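Cleaning a Shared Kitchen: Procedure for Residents
Fullau Residence Office

Residents of each floor are responsible for the routine cleaning of their kitchen. The procedure takes 60 minutes when carried out by two people. Supplies may be signed out from Room 248 and must be returned the same evening.

Before you begin
Remove all food from the counters and store it in the cabinets assigned to your room. Open the window. Wear the gloves provided in the supply box. Do not mix cleaning products, and do not bring products from home.

Dusting
Work from the highest surface to the lowest. Use a dry cloth on shelves, cabinet tops, and the outer cases of appliances. Grooves and ridges should be gone over with a soft brush before the cloth is used.

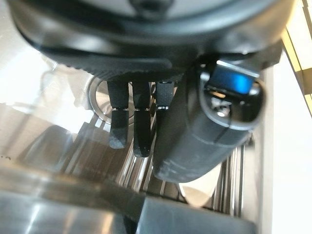 Smooth and ribbed surfaces in matte black.

Counters and sink
Mix 3 capfuls of the Climer concentrate into a full bucket of warm water. Wipe each counter from the back edge toward the front, rinsing the cloth often. Leave the solution on dried spills for several minutes before wiping again. Scrub the sink last and rinse it with clear water. Cutting boards are washed separately with dish soap and stood on edge to dry.
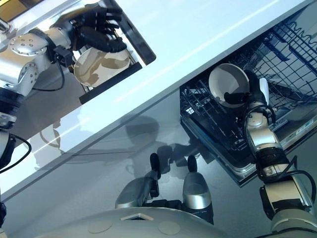
Vinton, Jun 18, 2020
The following section replaces the earlier instructions on dishes and drains. Dishes left in the kitchen overnight will be placed in the bin beside the door and held until the end of the week. Drain strainers are to be emptied into the trash after every use. Report a slow drain to Iqra Talpur at extension 874, and do not pour drain opener into the sink.

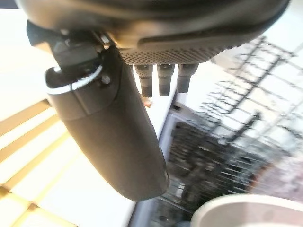

Vents and filters are cleaned once a month. Switch the fan off at the wall and wait until the blades have stopped. Metal filters may be soaked in the sink. A plastic panel with a dense grid of tiny holes, like the gray one in the photograph, should be brushed dry and never sprayed. Let all filters dry fully before they are put back.

Sign the sheet on the inside of the pantry door when the work is complete. Requests to exchange a cleaning turn should be sent in writing to Aoi Sugawara. The schedule for August will be posted on each floor.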